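How to thin out a pen holder (and skip the system)

I have read a lot of advice on sorting pens, and most of it ends with someone selling you a drawer insert. Grolter wants 85 for theirs. I doubt a tray ever threw out a dead gel pen, so try this first.

What you need: a clear desk, scrap paper and 8 minutes.

1. Tip everything out. Picking out the "bad ones" while they stand in the holder doesn't work, whatever the tidy-desk people say. You only see the tops.

2. Scribble with each pen. Two lines, no coaxing. Warming the tip in your hands or soaking it is supposed to bring gel ink back. Mieke Vermeulen swears by it. I've tried it and got one more shopping list out of the pen.

3. Pull out the pens you use every day and lay them side by side at the front of the desk. For me that's a black, a blue and a red. If you reach ten, start over and be stricter.

4. Gather what's left into one bundle, refills included.

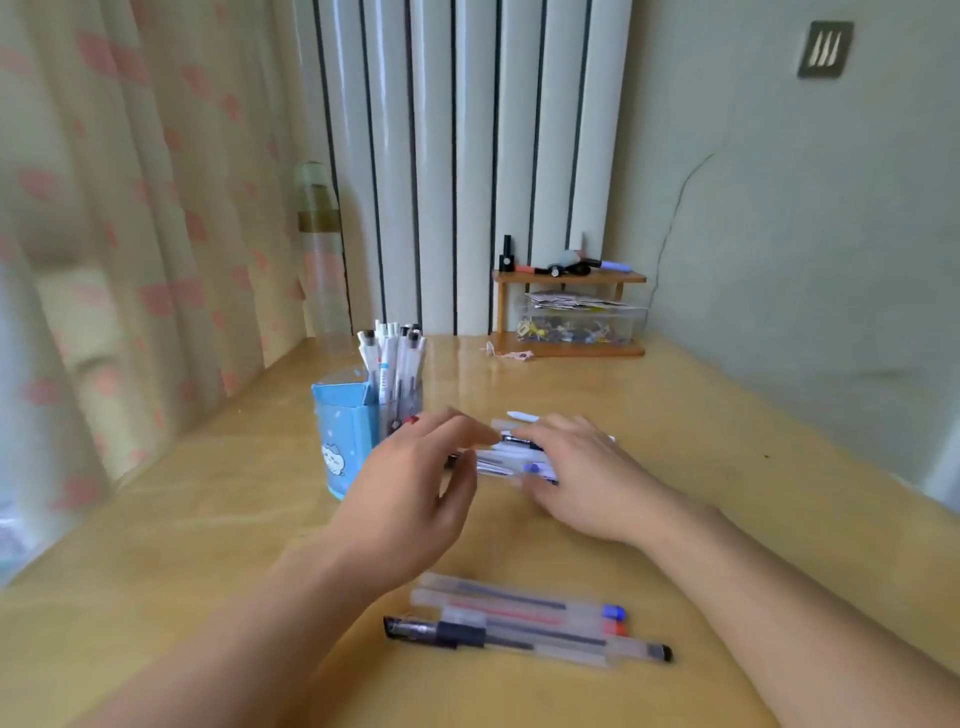

Refills are where I get suspicious of my own good intentions. Check each one against a barrel you still own – if it doesn't fit, out it goes. Loose caps get the same treatment.

5. Put the survivors back, daily pens last so they sit at the front. I did mine in November and would expect to do it again by spring.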